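3.2 Small things in snug places

The earbud case is a poor piece of furniture. It is smaller than a matchbox, it closes with a magnet, and its owner is expected to operate it one-handed on a bus. We chose it as the first of our stowing tasks over the objections of the second author, who wanted the toothbrush holder, and who has been reminding us since. The case won because everyone in the Grendent household survey had a complaint ready. Of the 800 complaints we collected on the subject of putting small things away, the earbud case produced the longest and the least printable.

What people dislike is fairly consistent. The bud is slick and rounded, so it turns in the fingers. The seat it belongs in is also slick, and usually the same color. The lid stands over the work like a nosy neighbor. Godinho, in her Flereck notes on drawers and boxes, calls this a "snug place": one that accepts the object at a single angle and gives no hint of what that angle might be. Spectacle cases are generous by comparison, and a pencil box will take nearly anything.
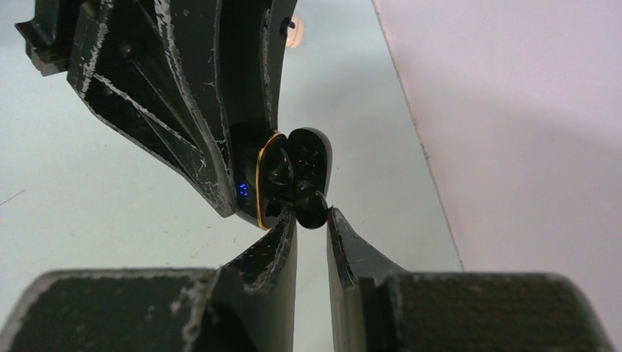

Wiritz, May

Figure 3. Earbud at the open charging case. Both are black and glossy, which was the point of choosing them.

Gloss matters more than we had allowed for in the first draft of the protocol. A matte bud in a white case can be placed by looking. With shiny black on shiny black, the eye gets a thin highlight along the curve and very little else, and respondents told us they stop looking altogether and go by feel. Surdu's term for this is "posting," as in letters. It covers the stage between bringing the bud to the opening and letting go of it, and in her diary study it is where most of the swearing occurs.

We therefore describe the task in terms of 2 relations. The first is between bud and seat: which end leads, and how far it has to turn before it will go in. The second is between case and lid, and concerns how much room the open lid leaves for whatever is holding the bud. Earlier accounts of household stowing, including our own, treated the lid as a thing one opens and then forgets. The survey suggests that it is seldom forgotten, and that a case which opens to a narrow V is resented accordingly.

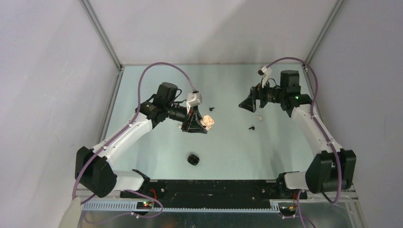
The surface under the work deserves a paragraph, having been left out of the Mbwambo checklist entirely. A plain, pale tabletop makes a black object easy to find, and this alone separates it from the places where respondents reported losing theirs: coat linings, car seats, and in one case a bowl of olives. We kept the pale top for all of the stowing tasks, including the spectacle case, where it made no difference to anybody.

Scoring was kept simple. A bud counts as stowed if it sits in its own seat and the lid will close over it. A bud lying on top of its seat with the lid forced down over it counts as stowed in the opinion of several respondents, but not in ours. The toothbrush holder is taken up in Section 4, as promised to the second author.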